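## 3. Before You Buy: Planning the Station

Welcome back! We'll assume you've read the Vidby overview and have a pencil handy. Start with the work itself, and let the shopping list grow from there.

1. Write down the task you want done first. Folding cloth is a kind one to begin with.
2. Choose a table. Look at it under your own lights, as a smooth top can throw a good deal of glare. 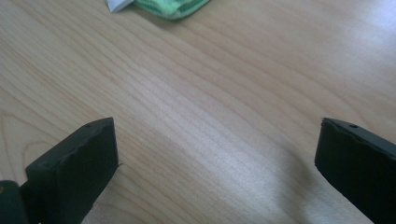
Page 11

3. Price the hand-held grippers as a pair, and ask for spare fingertips on the same quote — one order is so much easier to chase than two.
4. Set aside $1,310 for the table, mounts and cabling, and keep another 20 percent back for the bits and pieces you'll remember in July.

**Note:** Sketch where the operator will sit and let both cables reach comfortably, with a little slack at the wrists.

**Caution:** Don't order cables before you've measured the walk to the outlet. 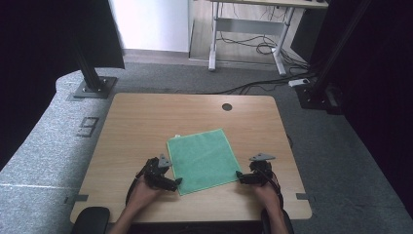
Liesl Haslinger wrote to us that she would put the seat and the flooring into the first budget, having left both until last and paid for two deliveries.

5. Send the finished list to Troltham for a quote, and allow 60 days.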